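Unit 6 handout - Countertop materials: stone, heat and stains

Read before the lab session. Bring the Meng tables (printed, not on a phone) and a calculator.

## 6.1 What the trade calls stone

Suppliers sort slabs by how they sell, and the names don't follow geology closely. For this course use the following.

| Trade name | Usual rock type | Main minerals | Attacked by weak acid? |
|---|---|---|---|
| Granite | Granite, gneiss, gabbro | Quartz, feldspar, mica | No, in normal use |
| Marble | Marble, some limestone | Calcite, dolomite | Yes |
| Soapstone | Soapstone | Talc, chlorite | No |
| Quartzite | Quartzite, sometimes mislabeled marble | Quartz | No |

"Black granite" is often gabbro or a related dark rock. It contains little or no quartz and is slightly softer than true granite. The Bavholm samples in drawer 2 are of this kind.

## 6.2 Porosity and absorption

Absorption is measured by weight. Dry the sample to constant mass, soak it, wipe the surface, weigh again.

 absorption (%) = (wet mass - dry mass) / dry mass x 100

Worked case. A dry Multdale offcut weighs 200 g. After soaking it weighs 206 g.

 (206 - 200) / 200 x 100 = 3%

A value of 3% is high for a kitchen surface. A slab like this will take up oil and wine unless it is sealed, and the sealer will need renewing. Dense granites usually come in well under 1%.

Common errors in the lab:

- Weighing before the sample has reached constant mass. The dry figure is then too high and absorption reads low.
- Leaving a film of water on the face. Absorption reads high.
- Dividing by the wet mass.

## 6.3 Etching and staining

These are separate kinds of damage and students mix them up every year.

**Etching** is a chemical change at the surface. Acid dissolves calcite and leaves a dull mark. Lemon juice, vinegar and tomato will all do it on marble. A sealer does not stop etching - it slows liquid from entering the pores, and the acid still reaches the face.

**Staining** is liquid held below the surface. The polish may be intact. Oil stains look darker than the surrounding stone and can often be drawn out with a poultice left on for 24 hours or longer.

On a strongly patterned slab both are hard to see in overhead light. Inspect from a low angle with one lamp, and mark suspect areas with tape before testing. 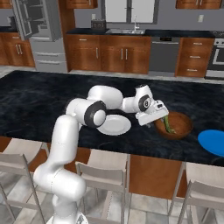

Fig. 6.1. Kitchen island with a dark top, black and gray marbled pattern. Rendered view.

Pattern alone does not identify the rock. Veining occurs in marble, in quartzite and in printed or molded products. Use the scratch test and the acid drop on an offcut, never on an installed top.

## 6.4 Heat

Stone tolerates a hot pan better than resin-based products do, but a sudden local rise in temperature can crack a slab along an existing fissure. The risk is greatest at narrow sections, such as the strip in front of a sink cutout. Engineered quartz contains a polymer binder that can discolor. Use a trivet on all of them.

## Problems

1. A sample absorbs 10 g of water and has a dry mass of 2,000 g. Find the absorption and state whether you would seal it.
2. The Hernico data sheet gives absorption but no soak time. Explain why the figure can't be compared with yours.
3. A dull ring appears on a sealed marble top. Etch or stain? Give the test you would use.

Written answers to 1 and 3 are due at the start of the Unit 7 lecture.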